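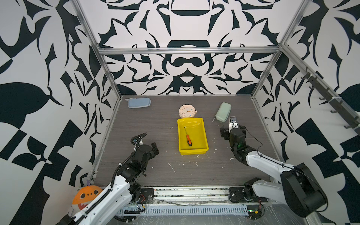
The little alarm clock is the one I get asked about most, so I'll begin there. It's called the Porkelby, it's round, and the rim is a pale pinky peach that goes with nearly everything in my house. The face is white with small coloured dots round the dial, and it has proper hands you can read before your glasses are on. I've had mine by the bed since July and I still like looking at it, which is more than I can say for my phone.

It's a cheerful thing for a child who is learning to tell the time, too. My own trick was to say "when the big hand gets to that dot, shoes on", and it worked about half the mornings (the other half were never the clock's fault!). It takes one battery, an AA, and I don't put one in the box because they go flat sitting on my shelf. The alarm is a beep that starts off polite and gets cross. If you're a heavy sleeper, stand it across the room on something hard, a saucer is brilliant for this.

Now the cases. I stock two zip-up ones and they do quite different jobs in our house.

The light blue one is the Grotard pencil case, a rounded rectangle that lies nice and flat in a school bag. I can get 20 ordinary felt tips in mine and still close it, though you'll want to lay them in properly and not just shovel. A 20 cm ruler won't go in, I've tried it every way, so keep to the 15 cm sort. It does get grubby if it lives with a leaky biro. Cool water, a bit of washing-up liquid, an old toothbrush, then leave it open on the windowsill overnight.

The mint green one is the Provau, and that's my favourite of the pair. It's an oval, fairly flat, with a thin pale strap at one end so you can hook it over a wrist or a coat peg. I bought the first one for sunglasses and then it turned into the charger case, and then my plasters and hair bobbles moved in as well. People do ask me if it's a pencil case. Well, it can be! Short pencils are fine, but brand-new long ones are a squeeze, so if it's for school I'd go for the blue.

Last of all there's the bright yellow tray, the Pavliuk. It's plastic, a plain rectangle with sloping sides, and shallow enough that you can see everything in it at a glance. I've got 4 of them on the go at home. One's by the front door for keys, two are in the craft drawer, and the last is my fixing tray, where the small screwdriver goes when I'm changing batteries or tightening up the handle on the kitchen cupboard again. Tiny screws show up really well against the yellow, and the slope means you can slide them up the side with a fingertip and catch them at the top. 

The tray rinses clean under the tap. I wouldn't put it in the dishwasher, as the one I tested came out with a bit of a wobble in the bottom and rocks when you set it down.

Everything is sold separately, so you can have just the clock if that's what you came for. If you'd like all four together, pop them in your basket and the postage drops to a single parcel by itself, no code needed. I pack in the evenings after tea, and anything ordered before 11 in the morning goes in that day's pile. Leave me a note at the checkout if it's a present and I'll keep the price slip out.

Item number for the set of four: 1745

Filed under: Desk & Bedside, Pencil Cases, Trays and Tidies, Back to School

We use cookies to remember what's in your basket. Carry on browsing if you're happy with that, or change your cookie settings.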